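FOR IMMEDIATE RELEASE

Trusatance Opens Its Renovation Helpline to Owners of Old Houses Everywhere, Including the Ones Who Already Started

COVDALE, April - Trusatance, the membership service for people who bought an old house on purpose, today announced that its paid helpline is open to all homeowners, with no waiting list and no requirement that the house be finished, habitable or spoken of kindly by relatives.

The helpline ran for its first year as a members-only trial in Covdale, where a good share of the housing was built before anyone in town owned a level. In that time the service took 870 calls. Most came in after nine in the evening, which is when people tend to find out what was behind the paneling.

Callers are connected with an adviser who has worked on old houses for a living. The adviser listens, asks for measurements, waits while the caller goes to find a tape measure, and then gives plain advice on what to do next. Often the advice is to stop. Trusatance is proud of this and has declined several suggestions from its own marketing department that it be phrased in a more upbeat way.

Subjects covered include sloping floors, sagging beams, windows painted shut by at least three earlier owners, plaster that comes away in pieces the size of dinner plates, and wiring that is best discussed with the power off. The service does not give opinions on paint color. It did for two weeks, and the calls ran long.

A single call costs $48 and lasts up to an hour. An annual plan is priced at $800 and covers unlimited calls, along with one written review of any contractor's estimate. Callers who learn in the first five minutes that they need a licensed electrician are told so and are not charged.

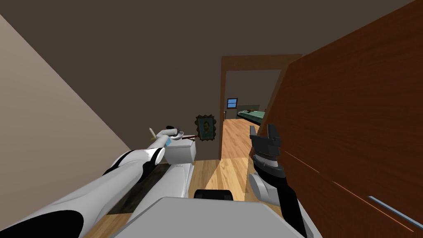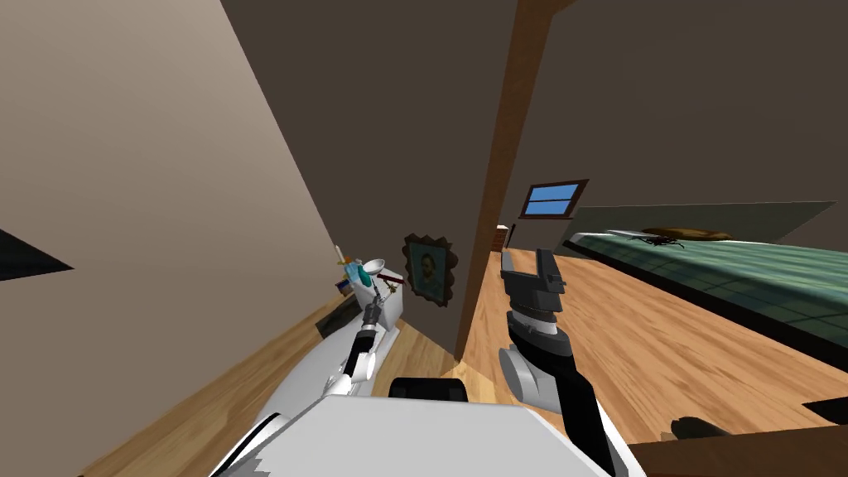
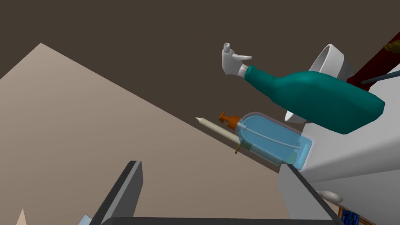 Beams and plank floors make up the largest single group of questions, and opinion on them is divided. One Covdale subscriber, Engebretsen, wrote to the company that the advice to leave a sloping floor alone had been correct and also very annoying, and that the marble belonging to the youngest child still rolls to the same corner of the dining room every time. Engebretsen added that the adviser had talked the household out of jacking up the middle of the house over a long weekend, and that the rented jacks went back with the tags still on them. The household has renewed its plan.

Trusatance will also begin mailing its Old House Starter Folder to annual subscribers. The folder runs to 60 pages and includes a room-by-room inspection sheet, a list of questions to ask before signing anything, and a blank page headed "Things We Agreed Not to Touch This Year." In the trial, that page was the one most often photocopied.

Booking and billing will be handled through Movik, the scheduling platform already used by the Covdale trial. Subscribers can pick a time, upload measurements and cancel up to an hour ahead. Calls can be moved twice without charge. After that, the company will assume the house is winning and check in by email.

Advisers are available from 8 a.m. to 11 p.m. The late hours were added at the request of callers, many of whom had stopped pretending they would leave the crowbar alone until morning. Trusatance notes that the helpline is not an emergency service. Anyone who smells gas or hears a ceiling making a decision should leave the building first and call the proper authorities from the sidewalk.

About Trusatance

Trusatance is a membership service based in Covdale that offers telephone advice, estimate reviews and printed guides to owners of older homes. Its own office is in a converted feed store - the roof is on the list.

Media inquiries: Trusatance Press Office, Covdale. Please allow the phone to ring, as the office stairs are steep.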